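Prunico Poker Chip Case, Black: Six Months In

Reviewed by Sepehr Amini

I bought this case in the winter to replace a cardboard box and a roll of rubber bands. My chips are a mix of two older sets, and I wanted one case that would hold most of them, close properly and fit on the closet shelf next to the board games. I paid $99 for it at the Ansari store in Wunville. The chips were not included at that price, which the tag on the shelf did not make very clear.

The case opens like a briefcase. The hinges were stiff for the first few weeks and have loosened up a little. The lid stays up without being held, so you can load chips with both hands. I have knocked the table a few times during a game and the lid has not come down on anyone.

Inside the lid is black egg-crate foam. It presses down on the chips when the case is shut and keeps them from jumping out of their rows. I carried the case up two flights of stairs on its side and found only a few chips out of place when I opened it. The foam picks up lint and is hard to clean. I use a piece of tape wrapped around my hand, and that works well enough.

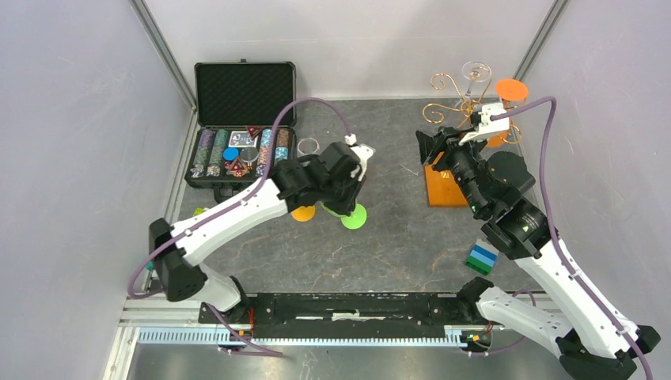 The Prunico case open, with chips stacked on both sides.

Chips sit on edge in rows. It is easy to see the edge patterns, so I can pull out the color I want without lifting everything. The rows are a good fit for standard chips. The ones from my older set are slightly thicker, and a row of those is tight enough that the first chip has to be worked out with a fingernail. I leave one chip out of each of those rows now.

Weight is the main complaint. Clay composite chips are heavy, and a full case is not something you want to carry for long. The handle is comfortable for the walk from the car to the house. I took it to a game in Bikodville on a Saturday and had to park several blocks away, and I changed hands the whole way there.

The latches are fine. They are thin metal and I would have liked something thicker, but they snap shut and have not popped open. One came slightly bent out of the box. I straightened it with pliers and did not bother sending it back.

If you play at home once or twice a month, this is a decent case and it keeps the chips in order. If you travel with your set, look for something smaller that holds around 100 chips and leave the rest at home. At $99 I think it is a bit expensive for an empty case. I would buy it again on sale.

Good: foam lid, chips easy to sort by color, lid stays open
Bad: heavy when full, thin latches, tight rows for thicker chips
Rating: 4 out of 5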